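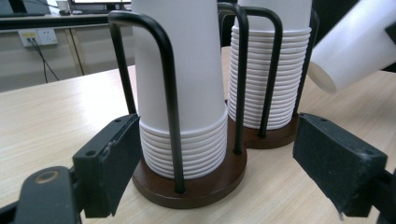 Paper cups in the holder, ready for the hall.

My aunt used to say you could tell how a funeral had gone by how many cups were left, and since she had poured the coffee at most of the funerals in Baltthorpe I never thought to argue with her. When her knees gave out the job came to me, along with two cup holders, the big Lindemann urn, and a recipe for lemon bars that I have never once gotten to set.

The holders have round brown bases and black wire that comes up and bends over at the top, so the cups can stand upside down inside and not go wandering across the table. She bought them in Raslow, the year the old bakery sold up, and carried them home on the bus in her lap. She told me that story whenever we loaded the car, always as though it were new, and I always asked what the driver had said, because the driver was the best part.

This was in September, for a man who had run the ferry to Lameo most of his life. His daughter had asked for coffee for 80 people. I went in at seven in the morning, when the hall still smelled of floor polish and the radiators were knocking, and I put the holders side by side on the table, close enough to touch, the way my aunt liked them. Then I filled them, and stood there squaring up the rims with my thumb long after they needed it.

By noon the cups were gone. They kept coming in -- people off the boats, people from the school, a whole row of women in good coats who had crossed over from Lameo that morning and wanted to tell me, one after another, how he used to hold the ferry if he saw you running. I sent a boy to the cupboard for another sleeve, and then for another. We finished up drinking out of the choir's mugs and a gravy boat.

I drove to my aunt's afterward with the lemon bars sliding around on the back seat. She was in her chair by the window with the blanket over her feet, and she didn't ask about the service or the flowers or who had cried.

"Well?" she said. "How many left?"

"None," I told her. "We ran out before the singing."

She looked out at the water for a good long while. Then she held out her hand for a lemon bar, and ate it with a spoon, and asked me to tell her about the women from Lameo.

Contact | Copyright, all stories remain with the author | Back to top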